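The handshake problem

I had been told to bring a cardigan, and I'm glad I listened. The lab at Granura sits at the cold end of a long corridor, and Gareth Dobson, who runs the manipulation group there, keeps the windows open whatever the weather. It was 1st October and he was in short sleeves. I was not!

I'd come to find out about handovers. You and I pass things between our hands all day long — a key from left to right so you can get at the door, a pen, a hot potato — and we never think about it. Two robot arms find it horribly difficult. One has to hold on, the other has to take hold, and for a moment both have the thing at once. If they disagree even slightly about where it is, they're pulling against each other, and something gives. Usually the part, Gareth says, and now and then the fingers.

The usual answer is to measure everything to death beforehand. You fix the arms down, you calibrate, and you tell each one exactly where the other will be. That's lovely until somebody leans on the table. Gareth's group is trying something different, a method they call Ledar (he wouldn't tell me what it stands for, and I suspect it doesn't stand for anything). The arms learn from people steering them through the job, and what they learn is mostly when to let go. 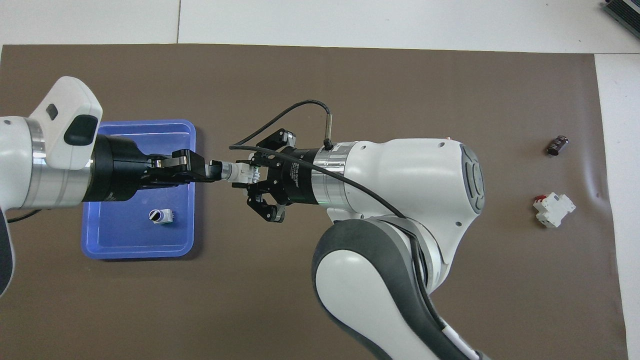

Nearly there: one gripper holds the part above the blue tray while the other opens its fingers around the tip.

I watched this for most of the morning, and I can report that it's oddly tense. You find yourself leaning in. The parts are small electrical bits and pieces, the sort of thing that rolls if you look at it wrong, and the arms are great big things by comparison.

The model was trained on 271 demonstrations, which sounds like a lot until you hear that an earlier attempt used 2000 and did worse. Dean Parsons, who did a good share of the steering, has a theory about that. In the first batch, everyone was told to be quick. People got slick at it, and the robot copied the speed without picking up the care. For the second batch they slowed right down and were allowed to fumble. "The fumbles are the useful bit," Dean told me. "You see how a person gets out of trouble."

And the result? On parts it had trained with, Ledar managed the pass 80 times in every hundred. With unfamiliar parts it does less well, and Gareth was quite cheerful about saying so. Long thin things are fine. Anything squat, where there's hardly room for two sets of fingers, is still a bit of a lottery.

I asked whether better cameras would sort it out. He pulled a face. A colleague, Lapiņa, has been arguing for touch sensing instead, and he's coming round to it, because at the moment of the pass the fingers hide the very thing you want to see. There's a rig planned with the engineering firm Pincombe, and they hope to have it on the bench before the end of the winter.

I had a go at the steering myself before I left. It took me 2 tries to pick anything up and I never did manage the pass. Dean saved my attempts anyway, fumbles and all, and went off to put the kettle on.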